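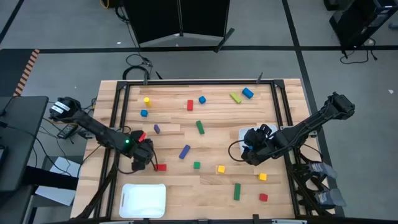 Blocks on the table, white bin on the right, white tray front left

How do you store loose wooden blocks so they really get put away?
Posted 2024-11-13 by skurkby_mom

Hi all! I've got a mixed pile of colored wooden blocks (cubes, longer rectangular ones, a yellow cylinder) and I cannot settle on a way to keep them. Right now I have a white plastic bin and a flatter white tray with a handle slot cut in the short side. The bin swallows everything, and then whoever wants the one purple block dumps the whole lot out again. The tray is nice because you can see what's in it, but I'm not sure it'll hold everything in one layer, and I'd like it to slide onto a shelf that's 30 cm deep.

Do you sort by color, by shape, or not at all? And is it worth buying a proper box with dividers? I saw one from Rebane with 9 compartments and it looked kind of fussy to me.

Gaétan Thibodeau
I've been through this with a much bigger pile than yours, and my vote is shape over color. Long blocks are what mess everything up. They end up crosswise in a bin and then nothing else packs down around them. So lay the long ones flat in the tray first, all pointing the same way, then fill in next to them with the cubes. Stand the cylinder on its end in a corner or it'll roll every time you pull the tray out (ask me how I know).

Whatever doesn't fit goes in the bin. I keep mine as the overflow and it stays pretty empty.

I'd skip the dividers. We had a box like that and after five days it was all mixed up again, plus the long blocks never fit the compartments. Measure the tray with the handle side facing out before you clear the shelf, though. Mine stuck out past the edge and I kept catching my hip on it.

landdale2554
just use the bin lol. dump, play, scoop, done

Platance_Pat
Color works better at our house, mostly with the little ones, who think it's a game. Reds go in first, then blues and so on. It's slower! But they do it without being asked twice, and I'll take that. We do greens last, there are always more greens than I think, and then one turns up under the couch in March. If you go this way a shallow tray is much easier than a deep bin, you can see right off if a color got missed.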